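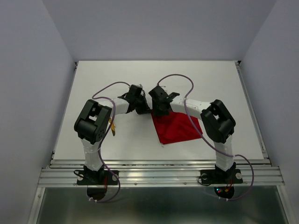 # About Plotine

Plotine teaches two-armed robots to do handwork. People show the robots what to do, and the robots learn from the recordings. We started with cloth, and cloth is still most of our business.

Our customers are linen services, garment finishers, packing firms and university labs. Some of them want a robot that can do one job on one line. Others only want the recordings, so they can train their own software. We do both kinds of work and charge for them separately.

## What we do

A customer sends us a task and the items that go with it. We set the task up in a work cell, write down what a finished job looks like, and have trained operators carry it out through the robot. Each complete run, from the starting position to the finished item, is called a demonstration. The system stores the camera video together with the position of every joint in both arms and the opening of both grippers.

When there are enough good demonstrations, we train a control program on them and let the robot try the task without an operator. Then we go back and record more of whatever it does badly. Most projects go through this loop several times.

Since we opened we have finished 91 tasks for paying customers. The typical order is 2,000 demonstrations. The largest single set we have delivered was 2,782 demonstrations of one towel fold, and the customer came back for a second fold the following year.

## Two ways of showing

**Remote control.** The operator sits at a station with a pair of small arms that match the pair in the cell. When the operator moves a small arm, the arm in the cell moves the same way. A trigger at each hand closes the gripper. We use this for nearly all cloth work. The operator's hands stay out of the camera view, and the robot's own motors do all the moving, so the recording matches what the robot will later have to do alone.

**Hand guiding.** The operator stands at the cell, takes hold of the arm and moves it directly. This is quicker to learn and works well for short tasks with one arm, such as placing a part in a tray. It is less useful when both arms have to move together, and the operator's hands end up in the video. We offer it when a customer's program doesn't depend on cameras, or when we only need a handful of positions.

We will tell you which one we think suits your task. If you have a reason to prefer the other, we can usually do it that way.

## Our cells

All of our tabletop work is done in a cell design we call Hilura. It has a flat white work surface, plain walls at the back and sides, and two arms mounted on an aluminum rail along the front edge. The walls are kept bare so the background stays the same from one recording to the next. Lighting is fixed and is checked at the start of each shift.

Both arms can reach the middle of the table, and that is where most two-handed work takes place. Cable slack matters more than visitors expect. Too little and the wrist pulls up short. Too much and the cable drags over the work. Operators check the loops on both arms before the first run and again after any break.

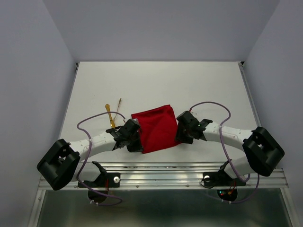

Cloth is hard for a robot for simple reasons. It changes shape when it is touched, and it never lands the same way twice. A gripper that comes in too high misses the edge, and one that comes in too low pushes against the table and bunches the fabric. With two arms there is also the matter of timing. If one side lifts before the other has a grip, the piece swings around and the fold has to be started over.

For this reason we don't ask operators to make every run look the same. We ask them to start from different positions, to work at a steady pace, and to fix a bad grip the way they would with their own hands. A run with a clean recovery in it is kept and marked as such. A run where the operator stops to think for a long time is thrown out.

## Our operators

New operators train for three weeks. The first week is spent on blocks and cups, the second on single-arm cloth work, and the third on two-arm folding. They don't record for customers until a senior operator has passed their work.

Nobody operates for more than 45 minutes at a stretch. Between turns they review recordings, reset cells or label runs. We have found that tired operators make jerky movements, and those movements show up later in the trained robot.

Operators are regular employees, paid by the hour. We have never paid by the number of runs. We tried a posted daily target for a short time in our first year and dropped it when the quality of the recordings went down.

## Checking and delivery

Every demonstration is watched by a second person before it counts toward an order. The reviewer looks for dropped frames, late gripper signals, items that left the table, and finishes that don't meet the written standard. Rejected runs are not billed.

Recordings are delivered through Trovano, our file portal. Each delivery includes the raw data, a plain list of runs with the operator number and result, and the task sheet the operators worked from. Customers own their recordings. We don't reuse them for anyone else unless the contract says we may.

## Where we are

Plotine is at 643 Quintana Road, in a single-story building with the cells at the back and offices along the street side. We moved here in June from a smaller unit that had room for only two cells. Parking is in front. Deliveries go to the side door, and sample items should be marked with the task number.

Visits are by appointment. Customers with a task in progress can sit with the operators and try the remote control station themselves, and we encourage it, especially before the task sheet is final. Please leave loose bracelets and lanyards at the front desk.

## Starting a project

Send us a short description of the task, the size and weight of the items, and a phone video of a person doing it by hand. We will answer with questions, and then with a price for a small trial set. The trial set is yours to keep whether or not you go on to a full order.

Page last updated 24 January 2020.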